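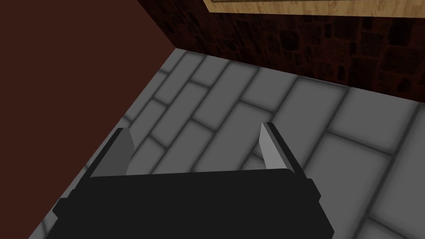

Pale floor paint going yellow near the boiler

Asked by Oisín Brennan in Floors and Coatings, 2 replies

Utility room, 33 square metres, concrete slab, two coats of Stenis pale grey put down in January. A yellow patch has come up along the wall by the boiler. It does not wash off with sugar soap. The rest is unchanged. Is this damp, heat or the paint?

Melati Oei
Is it the one-part or the two-part? Two-part epoxy yellows with UV and with fumes from some heaters. Tape a square of clear plastic sheet over the patch, seal all four edges and leave it overnight. Moisture under the sheet points to the slab. If it stays dry, key the surface with 120 grit, vacuum, wipe down and recoat with a polyurethane topcoat. Epoxy over epoxy will yellow again. I paid 560 for a contractor to do mine and he used the wrong topcoat.

Rutkowska
had same, put a mat on it

Oisín Brennan
Two-part. Sheet was dry this morning. Will the polyurethane go over the whole floor or can I stop at the doorway?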